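Buying a parcel-handling robot: the questions I keep getting

I run the numbers for our parcel room in Gornville, and ever since word got out that we were pricing a two-armed robot for the scanning table, people stop me in the hallway. So I wrote my answers down. Last updated 2025-01-19.

Are you buying or leasing?

Leasing first, for 12 months, with an option to buy at the end. I like owning things, but I like knowing what they cost to fix even more! Teoh quoted us both ways, and the lease comes with service visits. The purchase price didn't.

Who else did you get a quote from?

Hetik. Their price for the robot was lower, but shipping, setup and training were all on separate lines (I found the training fee on page 11). Ask every seller for one number that covers everything up to the first working day, and then compare.

What did you forget to budget for?

Oh, plenty. An electrician. Spare fingers. A second set of crates, so one can be filled while the other is being emptied. Larasati Ismail in our accounts office also made me add a line for insurance, and she was right to.

Do we need hands with fingers? Wouldn't a suction cup be cheaper?

Cheaper, yes, and if you ship nothing but boxes I'd go that way. Most of what we get is soft courier bags, all crumpled and floppy, and I wanted to try fingers on those. Hands do cost more to keep up, so get the price of a replacement hand in writing before you sign anything.

Can we keep our old scanner?

We're keeping ours. It's a column on a flat base and it sits in the middle of the table, where both arms can get to it. Measure your table before you call anybody. I had to call Teoh back twice with better measurements, which was a bit embarrassing.

How long does planning take?

Longer than the brochure says. We have two people on it part time, me and Darmawan Majimbun, and we're aiming for a final decision in May. Most of our hours have gone into the layout: where the full crate goes, where the scanned bags end up, and how a person gets in to clear a jam.

Will it be faster than a person?

I don't know yet, and I didn't put any speed gains in the budget. If the lease only makes sense with a speed you haven't measured on your own parcels, I'd wait.
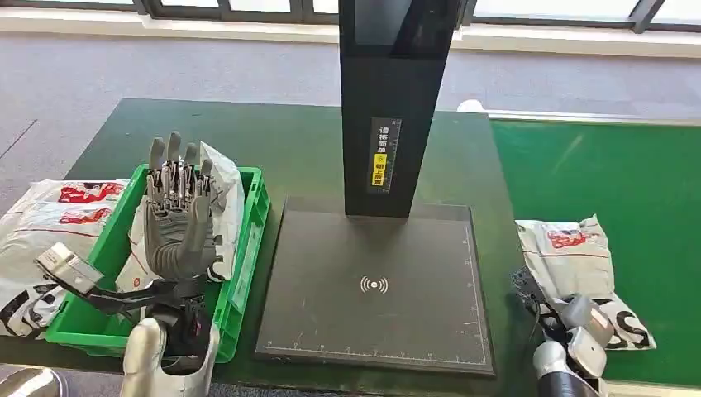
One more, because Kwan-ho Leung asks me every week: yes, you can come and see the table before you put in your own request. Send me a note first, and bring a few of your worst bags with you.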